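Tips for Box Folding With the Jorent Counter Arm

I've had the Jorent arm on loan at our little soap shop for a month now, and I'm smitten! It folds flat mailer blanks while I pour and label. A few things I've learned, mostly by wasting cardboard:

Crease every fold line by hand once before the first run. Blanks straight from the bundle spring back, and the fingers lose the flap.

Set the blank with the big center flap pointing at the wall and leave a strip of bare counter behind it. Mine kept bumping until I did.

Start at speed 15. I went to 30 the first afternoon (impatient, I know) and got a lot of crumpled corners.
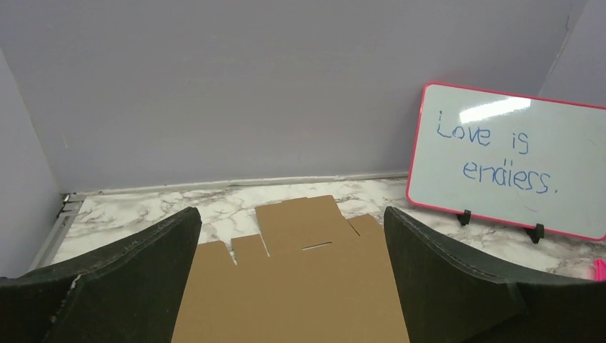 Page last changed: July

Flat blanks go between the fingers, panel side toward the arm. Line up the slot with the center of the grip and let the arm close slowly the first time.

Wipe the finger pads with a damp cloth every 300 boxes or so. Cardboard dust is sneaky stuff, and the grip gets slippery long before the pads look dirty.

The Skoston pads cost extra and I love them on coated boxes, but for plain brown corrugated the standard ones are great. Uvancombe sells both, and they'll swap pads you haven't opened.

One gripe: the wrist turns a full 360 and the cable doesn't like it. Clip the cable high, with plenty of slack, and check it before you walk away.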